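Progress report to the Maklow Fund
Home tidying project, Brelville
Prepared by Dorota Ziółkowski
2019-05-28

Dear friends at the Fund,

You asked for something a little fuller than the usual page of figures this time, with most of the space given to the open day, and I am more than happy to oblige. It was a long day and a very good one, and I have been telling people about it ever since (my family have asked me to stop).

First, where we stand. The grant has now carried us through 10 months of work. The hand-held grippers have been in regular use since August, and the people who operate them have become so quick that I have trouble following their hands. We have kept to kitchens, as agreed, and to the plain sort of job that comes up in every home: picking up bags and wrapping from wherever they have ended up and getting them into a bin. It sounds like very little when I write it down. Thin plastic is a miserable thing to pick up with two fingers, though, and we have learned to respect it.

The open day brought in 52 visitors, which was more than we had chairs for. Most came from Brelville itself, and a good number drove over from Tredo, where the local paper had kindly run our notice twice. We ran the demonstration in groups so that everyone could stand close enough to see the fingers open and shut. Each group had roughly 20 minutes, and every single one ran over - I take the blame for that, as I was supposed to be watching the clock and was chatting instead.

The part people liked best was having a go themselves. We let anyone who wanted to hold the gripper try a knotted bag first. The knot gives you something to aim for, and most people managed it with a bit of laughing. After that we moved them on to bubble wrap, which slides and folds and springs back, and the room would go quiet. One gentleman tried it again and again and would not hand the gripper over until he had it. A retired nurse asked whether the blue pads could be made softer, and we had a really useful talk about grip and pressure that I have passed on to the workshop.

We had questions about cost, about older people living alone, and about whether a machine that learned in one kitchen would be any use in another. I answered the last one as carefully as I could. We do not know yet. All our sessions so far have been in 4 kitchens, and I would like to see that number go up before I promise anything to anyone. Your own visitor, Mr. Kozłowski, pressed me on this point too, and he was right to.

On the less cheerful side, the parking was poor, the sign-in sheet went missing for an hour, and we ran out of printed leaflets before lunch. Next time I would book a second person for the door and keep the groups smaller. Spending on the day came in under what we had set aside, and I would like your permission to put the remainder toward spare finger pads, which wear faster than we planned for.

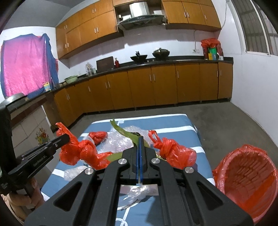
Cyprian Baran wrote back that the spare pads were fine by him and the money could be moved straight away, but that he would want to see a few more kitchens on the list before the next open day, and would we please send him a date for it early so he could come for the bubble wrap.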